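Unit 4: Small Closures on Soft Goods
Handout for Week 2, Textile Care and Repair (Foundation Year)
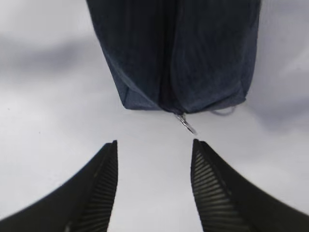
Fig. 4.1. Lower part of a dark navy fabric pouch, with a silver-coloured zip pull below its lowest point and a thin grey cord or thread loop to the right.

4.1 Scope of the unit

This unit deals with the small fabric pouch as an object of examination, cleaning and minor repair. Pouches, drawstring bags and zipped cases come into the teaching workshop in greater numbers than any other class of article, and students will be expected to handle them competently before moving on to lined garments in October. The unit should be read together with the workshop rules issued by Danica Hudec at the start of the year.

Students are reminded that the teaching collection is not a store of spare parts. Pulls, cords and sliders may not be removed from one article in order to complete another.

4.2 Terms used

The following terms are used throughout the unit and in the written report.

Tape: the woven strip on either side of a zip, by which it is sewn to the article.
Chain: the two rows of teeth or coils when closed together.
Slider: the part which travels along the chain and opens or closes it.
Pull: the tab attached to the slider and held between finger and thumb.
Stop: the fitting at either end of the chain which prevents the slider from running off.
Face: the outer side of the cloth.
Nap or pile: a raised surface on the face, whether woven in or brushed up afterwards.
Fold: a bend in the cloth which falls out when the article is laid flat.
Crease: a bend which remains when the article is laid flat.
Seam: a line at which two edges are joined by stitching.

The distinction between a fold and a seam causes more errors in first reports than any other. In Fig. 4.1 a vertical line runs down the middle of the pouch where the cloth is pinched and dark. It may be a fold or it may be a seam, and the figure alone does not settle the matter. The correct entry in such a case is "fold or seam, centre", to be amended once the article has been opened and the inside inspected.

4.3 Examination while hanging

An article should be looked at first while it hangs and only afterwards on the table. Cloth under its own weight shows where it is stiff, where it has been gathered and where the bulk of the material lies. The pouch in the figure narrows towards the bottom, one side slanting inwards and the other running straighter before it curves. The base forms a shallow V. Uneven outlines of this kind should be drawn as they are and should not be corrected by eye into a regular shape.

The student should note, in this order:

the general outline, with left and right given as seen by the examiner;
any folds or seams, and the direction in which they run;
the corners, each described separately;
all hanging parts, including pulls, cords, loops and loose threads;
the colour in shadow and the colour in light.

The last item is often neglected. Navy cloths are particularly deceptive. The same piece may read as nearly black within a fold and as slate blue where light falls across it, and an inexperienced examiner will sometimes record the lighter area as fading. Fading may be entered only after the article has been turned and viewed again under the bench lamp from the opposite side.

4.4 Identifying the cloth

A soft, slightly fuzzy face with a faint vertical texture may belong to several different cloths. Brushed nylon and fine corduroy can look much alike at arm's length, and neither name should be entered in the report on appearance alone. Use "napped or fine ribbed cloth, unidentified" until the tests below have been carried out.

Touch. Draw the back of a clean finger along the texture and then across it. Ribs will be felt in one direction only.
Magnification. Use the hand lens at the edge of an inner seam, where the ground weave is likely to be exposed.
Reverse. Compare the inner side with the face. A brushed cloth is frequently smooth on the reverse.

Burn tests are not permitted in this unit.

4.5 Pulls, cords and loops

A metal pull adds weight at a single point and may draw the cloth towards it. Examine the slider and the tape immediately above for strain, skipped stitches and fraying. The slider should be moved once through its full travel, slowly, with the tape supported from behind. If it resists, stop and report the fact. No lubricant is to be applied before the report has been countersigned.

Thin cords and thread loops present a separate difficulty. They are easily lost against a pale ground, as may be seen to the lower right of the figure, where the loop is faint enough to be missed at first glance. A dark card should be placed behind any article examined against a light wall or table. A loop may be a deliberate fitting, a drawn thread or the remains of a label, and it must never be trimmed until its origin has been established.

4.6 Cleaning

Surface cleaning is limited to the soft brush and the low-suction nozzle with gauze. Brush in the direction of the nap, beginning at the closed end and working towards the opening. Metal parts are covered with a twist of tissue during brushing so that they do not catch in the pile. Corners are cleaned last, with the cloth supported from within by a padded form. The Jireš forms are kept in the lower drawer and are to be returned in order of size.

Wet cleaning of dark cloth requires a colour-fastness test on an inner allowance, recorded on the pink sheet, and the consent of the supervisor.

4.7 Practical work

Each student will be issued with one pouch from the Stosik series and will submit the following:

a hanging drawing in pencil, with all loose parts shown;
a flat drawing of the same article, front and back;
a completed condition sheet using the terms in 4.2;
a written report of no more than 3000 words, including a proposal for treatment.

Drawings are to be made on 200 gsm paper. Photographs may accompany the drawings but will not be accepted in their place. Reports are marked on accuracy of observation, correct use of terms and the soundness of the proposed treatment. An observation properly recorded as uncertain receives full credit. A confident statement without evidence does not.

Work is to be left in the tray outside Room 251. Questions on the unit should be put to Nouhaila Zaki during the Comano bench sessions.

4.8 Preparation for the next unit

Students should read the section on slider replacement in the course reader and bring a thimble, a hand lens and one sheet of dark card. Needles and thread will be supplied.

Handout revised 12 Aug 2026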